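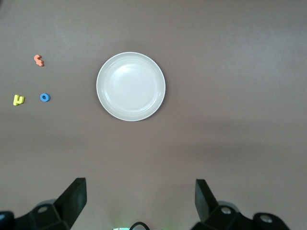
Gemma Guerra has worked on household robots at Kolari for four years, and she doesn't think one will be tidying your kitchen soon.

"Picking up one thing from a bare table, we can do that," she says. "Foam letters, put on a plate. It's a good day's work for us. A toddler would be bored by it."

Her team's best run last month was 35 pieces out of 36. She is quick to add that the table was clear and the light was steady. "Put a tea towel down and ask again."

Raffaele Caputo runs the packing floor at D'Amico in Lurngate, where he tried an arm on small parts. It was slower than his staff and needed someone to stand by it. "It never complained, I'll give it that," he says. He sent it back in July.

Would he try again? "If the price drops. And if it can cope with a torn box."

Guerra says torn boxes are on her list, after cutlery.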